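# Dead Reckoning for a Small Delivery Vehicle

Final report, Mobile Systems Project
Submitted by Sławomir Lis, 30 May 2019

## Background

Self-driving vehicles usually get their position from several sources at once. Satellite positioning is one of them, and it works badly between tall buildings and not at all in a parking garage. When the signal goes away, the vehicle has to fall back on what it knows about its own motion. This is called dead reckoning, and it gets worse with every foot traveled.

My project looked at how far a small delivery vehicle can go on dead reckoning alone before its position is too far off to be useful. The test vehicle was the Hullix, a four-wheeled cart the department already owned. It has an encoder on each rear wheel and a gyroscope mounted near the center of the chassis. I didn't change the hardware.

## Test course

All runs were done on the lower level of the Whiteley parking garage. The course is a closed loop with four right turns and one short ramp. I marked the start line with tape and measured the loop with a surveyor's wheel. One lap is 900 feet.

The pass mark was set before testing. At the end of a lap, the estimated position had to be within 2 feet of the start line. A delivery vehicle with a larger error than that could end up in the wrong lane or on the wrong side of a column.

## Software

The position estimate is computed on the vehicle by a program written in C++. It reads the encoders, converts wheel ticks to distance, and combines this with the heading from the gyroscope. The first version used encoders only and took the heading from the difference between the left and right wheels. The second version added the gyroscope. The third version also corrected for gyroscope bias, which was measured while the vehicle stood still before each run.

Logs were copied to a laptop after every run and replayed with Reneck, a small plotting tool written by an earlier student in the program. Reneck expects time stamps in whole milliseconds and my logs had microseconds, so I wrote a converter. This took longer than it should have – most of a week in May. 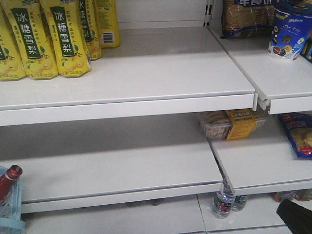
Wheel slip was the largest source of error in the first version. On the ramp the rear wheels turned more than the vehicle moved, and the encoders have no way to detect it. Load matters too, and a delivery vehicle won't always carry the same one. A row of bottles along the back half of a shelf, with the front part left bare, is a fair picture of an uneven load: in a cargo box, the same arrangement would put the weight over one axle. I ran the third version with the test weight at the front of the box and again with it at the back. The runs with the weight at the back were better, most likely due to more grip on the rear wheels.

## Results

The encoder-only version failed on every lap. The heading drifted in the turns, and by the third turn the plotted path went through the garage wall. With the gyroscope added, the shape of the path was right but slowly rotated. The version with bias correction passed on single laps with the weight at the back and failed on some laps with the weight at the front.

I also tried longer runs without resetting the estimate. The longest was 2250 feet, or two and a half laps. The error was over the pass mark well before the end.

## Problems

One set of logs was lost when the storage card filled up. The vehicle kept driving and gave no warning. I added a check at startup that refuses to begin a run if there isn't enough free space.

The wireless emergency stop, a Sekurell unit, dropped its connection twice at the far corner of the garage. The vehicle stopped both times, as it should, but those laps couldn't be used.

## Further work

The bias measured at standstill changes as the gyroscope warms up. A temperature correction would be the next step. A front wheel encoder would also help, as the front wheels aren't driven and slip less. The source code and the remaining logs are on the department server in folder 1404.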